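Progress report to Kordestani, July 2026
Project: Plutum two-arm sorting cell
Prepared by: Arash Asadi

Status: behind plan by 2 weeks. Budget unchanged.

The cell lost most of its running time this period to one fault. During an overnight run the right arm stopped mid-move with a joint torque error, and the left arm kept going. It should have stopped too. The two controllers share a stop signal, and that signal was not getting through. Nothing was hit and no one was inside the guarding, but we treated it as a safety matter and shut the cell down the same night.

Bijan Kiani traced it to a connector on the stop line that had worked partly out of its socket. The supplier, Gison, sent a locking type and we have fitted it on both sides. We also changed the software so that either arm halts if it loses contact with the other for more than 55 milliseconds. The torque error itself is still open. Our best guess is cable drag on the wrist, and we are logging it.

Before the stop we had 3043 picks recorded. The target for the period was higher, and we will need until December to catch up. Idano has agreed to inspect the stop circuit before we go back to unattended running - until then an operator stays at the cell.

Work now is on push-button switches, sorted by color at reduced speed. The orange-capped ones go in the yellow tray and the pale ones in the green tray. The red-capped switches have no tray yet and stay on the open table between the two, with both grippers able to reach in from the sides. A third tray is on order. 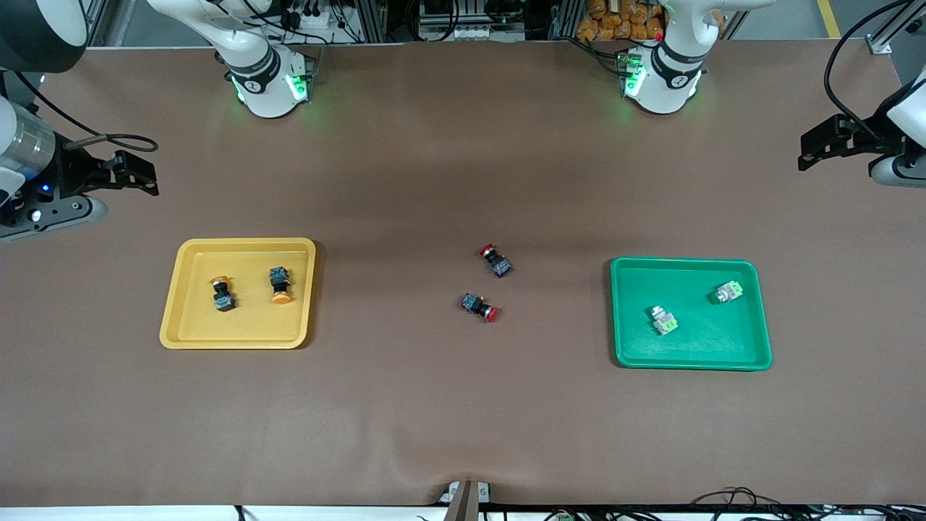
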